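Visit to the Avard Home Repair and Loan Fair

The Avard Home Repair and Loan Fair takes place every December in the old school gym on the north side of town. I went because my own mortgage rate resets next year and I wanted to talk to a housing counselor in person. Entry was free. Doors opened at 9 a.m. and there was a line at the sign-in desk by 9:15.

The lenders were along the left wall and the repair programs along the right. I started on the right. Calimlim, a nonprofit that makes small repair grants, had a table with sample applications you could take home. Their grants cover things like steps, railings, locks and leaking windows. You need to live in the house and be current on your property tax, or on a payment plan for it.
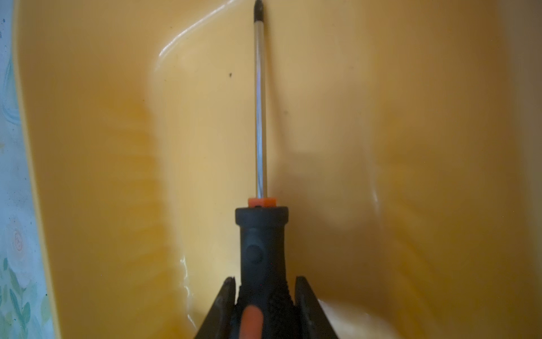

The counseling tables

Free sessions ran 20 minutes each. I got number 69 and waited until after lunch. My counselor was Waltraud Thaler, who asked for my last two pay stubs, my latest mortgage statement and the insurance bill. I had forgotten the insurance bill. She worked from the escrow line on the statement instead.

She went over what a loan modification changes and what a refinance changes. A modification keeps your current lender and alters the terms. A refinance is a new loan with new closing costs. She also told me to call my servicer before missing a payment, and to write down the name of the person I spoke with.

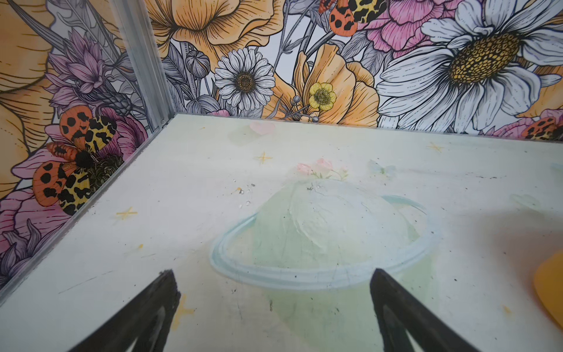
After that I went to the lenders. Zovero had 2 people at its table and would not quote rates without a credit check, so I took a brochure and moved on. Hilis would give a sample quote on paper. Theirs listed an application fee of $200, not refundable, and the closing costs were on a separate sheet that I had to ask for.

The afternoon talk on foreclosure scams started late. The speaker said to walk away from anyone who wants money up front to save your home, or who asks you to sign over the deed. Handouts were in English and Spanish.

Parking is behind the gym, and the side door is locked after 3 p.m. Bring your insurance bill.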